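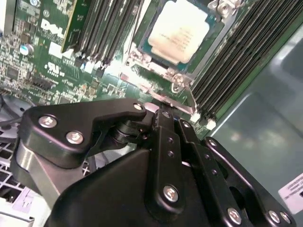 Print | E-mail this thread
Search this site Go Advanced search
18 July 2019
Posted by Flora MacLeish

Starting on job 457 this week. It's an old Dell that came in a mixed lot from Walov, and it's going to be a photo machine for Paterson, the framing shop. Thread as I go, mostly notes to myself.

Paterson want it to run Fotora and hold their customer scans. No games, no video. They have one machine already and it stops dead when two people open the catalogue.

Walov's sheet said "untested, no drive". There was a drive. It had been wiped. I have stopped reading Walov's sheets for anything except the weight.

First job was the dust. I did it outside with a soft brush and a hand blower, holding the fan blades still with a finger. The heatsink was the worst of it, a grey felt mat right between the fins.

Heatsink off next. The old paste had gone hard. I ran the processor under load for ten minutes beforehand to soften it, then turned the heatsink slightly before lifting. If you pull straight up on a cold one, you can bring the chip out with it.

Isopropyl and lint-free cloth for cleaning. Coffee filters work too. Kitchen roll leaves bits, and you will find them later.

With the lid of the processor clean I could check the number against the list I keep. Middle of the range for its age. Fine for Fotora, which mostly wants memory and a quick disk.

If you take the processor out, the lever comes down and sideways before it will lift. Don't force it. The metal frame should open with hardly any push once the lever is free. I've bent one of these in the past and had to buy a board.

I left this one where it was. It had been running without complaint and I had no reason to look at the pins.

Memory. There are slots on both sides of the processor on this board, so it matters which ones you fill. Look for the slot numbers printed on the board and go by those, and check the manual for the order. Going by eye is how you end up with half of it not being seen.

The little white latches at the ends of the slots get brittle. Press them with a thumb and not with a screwdriver. I have a jam jar of snapped ones somewhere, no idea what I'm keeping them for.

Somebody asked whether it's worth cleaning the memory contacts. If the machine starts and counts all of it, leave them alone. If it doesn't, a white pencil rubber, lightly, then brush off the crumbs well away from the board.

Small things on a board like this are easy to knock. There are rows of resistors you can hardly see and it only takes one slip with a driver. I put a folded cloth over whatever part I'm not working on.

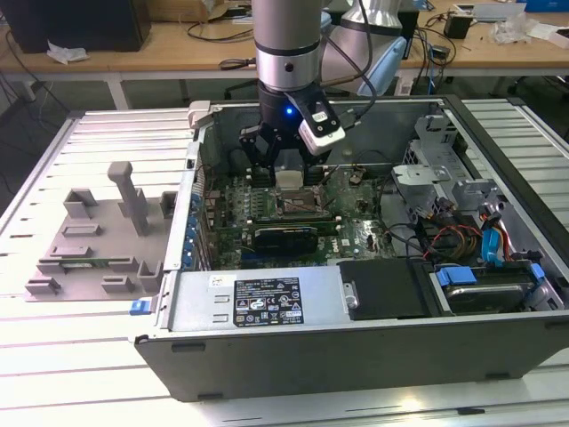 Reading time: 5 minutes

Case on its side with the panel off for this part. I wouldn't do any of it standing up – graphics cards are heavy enough to pull on their slot when you undo the bracket.

The blue bits are the bits you're meant to touch. Handle on the drive carrier, clips down by the expansion slots. It makes these Dells quick to work on. Whoever chose a colour and stuck to it has saved me hours.

Drive carrier: squeeze, lift, done. No screws to the case. The drive that came in it will be kept for storage only if it passes a full surface test, and that takes all night.

Result of the surface test: 29 bad sectors. Out it goes. I don't care that it still spins up. You can't put somebody's wedding scans on that.

New drive ordered, plus a small solid state one for Windows and the Fotora catalogue. The pictures themselves can sit on the big one. Paterson have 3000 customer files at the moment and add to them every week.

Power supply. I don't open them and neither should you. I read the label for the wattage, blow the vents out from the outside, and listen to it. A fan that ticks gets the whole unit replaced.

This one doesn't tick. It has a faint whine when the machine is idle, which I can hear and my sister can't. Staying in.

Graphics card: keeping it. Fotora will use it for previews and there's no sense taking out something that works. I'll take it out once, clean the contacts and the fan, and put it back in the same slot.

Check the latch on the slot has clicked when the card goes back. I was caught out in March with a card that looked seated and wasn't. An hour of blank screen and swapping cables before I thought to push on it.

New paste on. A blob the size of a small pea in the middle, heatsink straight down, screws a bit at a time going corner to corner. I know there are people who spread it with a card. Both are fine.

Battery on the board swapped as well. They cost next to nothing and the old one was letting the clock slip.

Before the panel went back on I ran it open for a while with the fan curve set by hand, up to 2000 rpm, to hear if anything rattled. One cable was brushing the fan. Tied it back with a strip of hook and loop. I don't use plastic ties inside cases any more – you always end up cutting them with something sharp next to something you need.

Someone asked about tools. One magnetic Phillips, one small flat driver, a soft brush, a hand blower, the cloths, the isopropyl, and an egg box for screws. The egg box matters more than the rest of it. Label the holes in pencil.

Also asked: do I wear a wrist strap. Yes, in winter and whenever I'm in a wool jumper. Otherwise I touch the bare metal of the case before I reach in, and again every time I've walked off and come back.

Windows on, updates on, Fotora on. I moved a copy of the Paterson catalogue across and opened it from two accounts at once, which was the thing their other machine couldn't do. It opened. Slow the first time while it built the previews, then all right.

The price, as people always want to know. Flolura charges a flat rate for the work and then whatever the parts cost me, with the receipts. Paterson paid for two drives, a battery and a dab of paste.

I did tell them to get a backup drive as well and keep it at home. They said they'd think about it. I've written it on the invoice so it's written down somewhere.

Panel back on tomorrow, one more overnight run, then I'll drop it round. There are two more from the same Walov lot under the stairs, and one of them has no side panel at all, so if anybody has a spare please shout.

Reply to a few of you: yes I take old machines in the town, no I can't collect, and please take your own discs out of the tray first.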